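Notes pour l'exposé « Deux pinces, un seul bras », mardi, 10 h

Démarrer sans diapo. Dire bonjour, dire Killico, dire tout de suite que je me suis beaucoup amusé et que ça va s'entendre.

La question de départ vient de Flurina Kuster : est-ce qu'on garde les doigts larges de chez Steiner sur le bras Vasta, ou est-ce qu'on passe aux doigts pointus ? On en parlait depuis le printemps, chacun avec son avis, sans une seule mesure. Donc on a mesuré !

Protocole (aller vite, deux minutes maximum). Même bras, même contrôleur, même caméra au poignet. 200 prises par jeu de doigts, petits objets posés à plat sur table blanche, positions tirées au sort. Une prise compte si l'objet arrive dans le bac. S'il glisse en route, c'est raté, même si le départ était magnifique.

Résultat à annoncer debout, lentement : avec les doigts larges, 112 prises réussies. Avec les pointus, plus de 160. Laisser les gens noter. Je ne m'attendais pas à un écart pareil, et je le dis.

Expliquer pourquoi. Le doigt large pousse l'objet avant de le toucher des deux côtés, surtout quand il est rond. La pointe se glisse à côté, le contact se fait plus bas. Mimer avec la main et un bouchon (prendre un bouchon !).

Le revers, ne pas l'oublier : sur les pièces plates et larges, les pointus font pivoter l'objet. Là, les doigts larges restent meilleurs. Si quelqu'un de Vorkomico est dans la salle, lui demander ce que donnent leurs patins souples, ça m'intéresse vraiment.

Parler de la caméra, c'est ma partie préférée. Au poignet, elle bouge avec le bras, et dès qu'on accélère l'image file. On a essayé 4 réglages d'exposition. Plus court, c'est plus net mais plus sombre, et le détecteur se met à hésiter sur les objets foncés. On a fini par ralentir l'approche sur les derniers centimètres, tout bête, et on a gardé l'exposition moyenne.

Dernière diapo : vue du poignet, doigts pointus, pince ouverte, petit objet rouge en forme de fraise à gauche de la pointe. Laisser affichée pendant les questions.
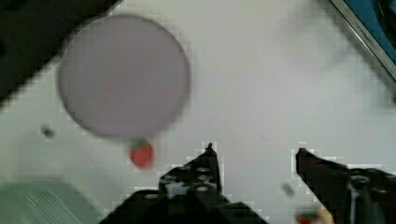 Hubert Fankhauser : je referais la série avec la vitesse d'approche ralentie pour les deux jeux de doigts. Si le ralentissement est arrivé en cours de route, une partie de l'écart vient peut-être de là.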